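Open day at Zarville workshop draws nearly 600 visitors

2026-08-08

The Driren automation workshop in Zarville opened its doors to the public on Saturday's regional open day programme, the first such event since the hall was extended in April. Visitors were able to follow robot arms at work on 17 stations and to speak with the staff who set them up.

Groups of 19 were led through the hall in turn. The tour began with the Velten line, where arms are taught to pick up everyday items of differing shape and firmness, and continued to the packing area and the training room. Guides explained how a grip is chosen for each item, and how the arms are stopped if a person steps too close.

The demonstrations of tray handling attracted particular interest. Items were presented one after another above a shallow tray, and visitors could ask for a task to be repeated – a request made many times by the younger guests. A short talk on apprenticeships was given in the Chou room, and printed details of the next intake were handed out.

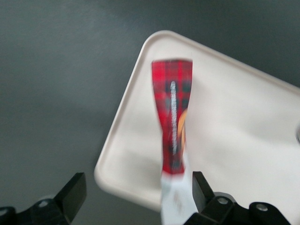

A tartan-patterned item held over a tray by the gripper.

Driren thanks all those who attended. Schools and local firms wishing to arrange a separate visit may apply in writing to the workshop office. Places are limited, and groups should state any access needs when applying.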